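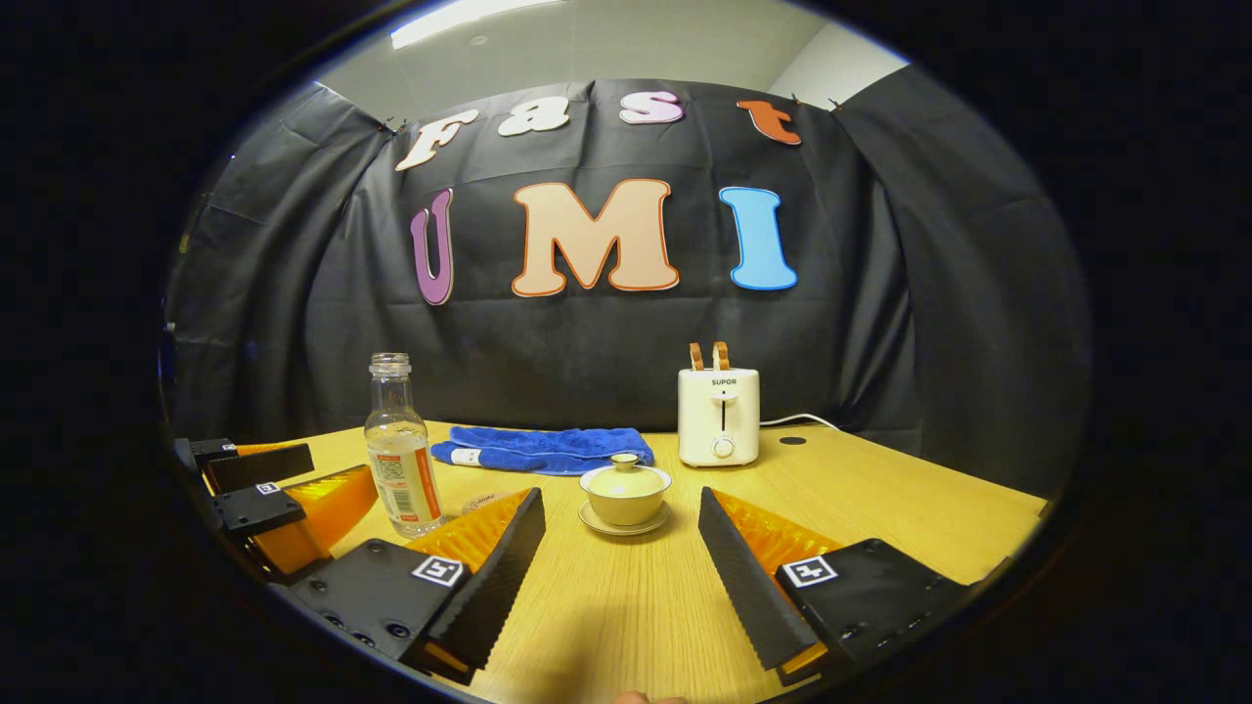

Search this site Type and press Enter

Reading group news: a new month, a longer book

The Fultimlow reading group is moving to a three-week schedule for its next pick, starting in June. Until now we have read one book every two weeks, and that worked while the books were short. The next one is a translated family novel of just over 500 pages, and several members asked for more time. Meetings stay on Thursday at the usual hour.

The book is The Salt Ledger by Urmas Butkienė. It follows three generations of a family who run a small ferry, and it moves back and forth between them without much warning. There is a family tree at the front of the print edition. The ebook has it too, but it sits after the author's note, so bookmark it before you start. The first 20 pages are mostly names.

We will split the book this way. For the first meeting, read to the end of the part called "Low Water." For the second, read to the wedding. For the last one, finish the book and read the afterword, where Butkienė explains which of the letters are based on real family papers. Please don't bring up the afterword before then. It gives away who wrote the letters.

Two editions are in circulation and the page numbers don't match. The Prumik paperback ends on page 409 and the hardcover runs past 500. Please give the chapter title when you quote from it, so we don't lose ten minutes the way we did with the last book.

The Farahani branch has 3 copies set aside at the front desk. They can be borrowed for the whole schedule, but they can't be renewed after that, and there is already a hold list. If you finish early, bring yours back and the desk will pass it on. Imen Books is ordering the paperback and will take a deposit over the phone.

A few notes on the last book. Opinion was split. Most people liked the first half and thought the trial went on too long. Two members gave up on it and came to the discussion anyway, which is always fine. The question that kept us there past closing was whether the sister knew about the house sale. The text supports both readings, and we left it there.

We still need suggestions for the fall. Nonfiction is welcome — we have read only one this year — and so are story collections. Send a title, the author and a sentence or two on why you think it would make a good discussion. Check first that it is available in paperback or through the library. Anything published in the last few months usually has a long wait.

Suggestions can go in the folder at the Farahani desk or in a reply to this newsletter. The vote will be held at the last meeting on The Salt Ledger, after the discussion.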